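Vesow tidying service on the two-arm unit: worth it?

gparri
Has anyone had the Vesow trial? Tanner in Eltport quotes 47 a month after the first 30 days.

lellolwood
On day 113. Shoes are fine if they're in pairs and facing out. Laces are poor. I'd wait for the October update.

Mererid Parry
Disagree on waiting. Slides are an easy case and most of ours are slides. Rack has two wooden shelves, cream pair on top, grey and beige-pink pairs below.

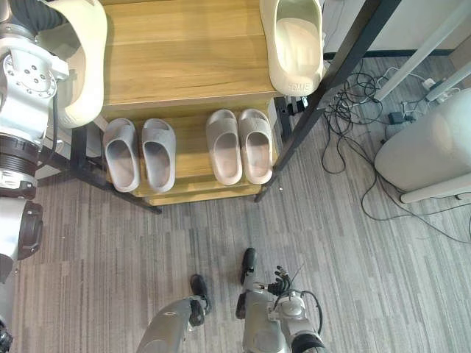

I set the speed to 3 and left the grip at default. Higher speeds gave me no fewer errors, only louder ones.

lellolwood
Slides prove little. Try ankle boots.

gparri
What about loose cables on the floor?

Mererid Parry
The manual says clear them. I'd do the same.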